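The Slow, Wonderful Business of Teaching a Robot to Stock Shelves

April 28, 2021

Give a robot a steel bracket and a bolt and it will work all night. Give it a supermarket aisle and things get a lot more interesting!

I spent two days in Pukwood with the small team at Hakik, who are trying to get a machine to do the job I had at sixteen: take the thing, put it on the shelf, turn the label out, do the next one. I was bad at it for a week and then I never thought about it again. Their robot is still in its first week, in a manner of speaking, and I could have watched it for a month.

Nabil Salameh runs the project and talks about packaging the way other people talk about wine. Boxes are easy, he told me. Cans are fine. Anything glossy throws glare back at the camera, and clear plastic is worst of all (the software sees the wrinkles and the shine, and has to guess where the bag is). Then there's the wrist camera, which gets a great view right up until the hand moves quickly, when everything turns to streaks.

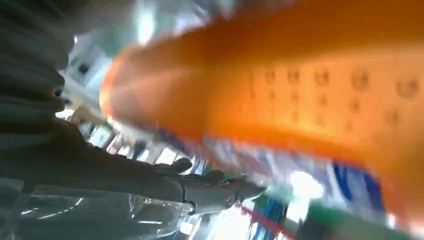 So the robot has to do what we all do, which is trust its hand. A person reaching for a jar stops looking at it long before they let go. Salameh's group is putting more and more of the work into the fingers, letting them feel for slipping and squeeze a little harder when it starts. On a good run it's lovely to see. On a bad run a packet goes over backward and takes its neighbors along, and somebody walks over and stands them all up again.

How close is it? A trained clerk I timed in Keltcombe faced up 30 items in the time the Hakik machine placed four. That sounds grim, but last July it couldn't manage a single soft package without help, and the clerk isn't getting any faster.

Homes will take longer. A store at least puts the soup back where the soup goes. My kitchen doesn't, and Salameh laughed when I described the drawer under my stove. He'd love to try it, he said, once the shelves are done.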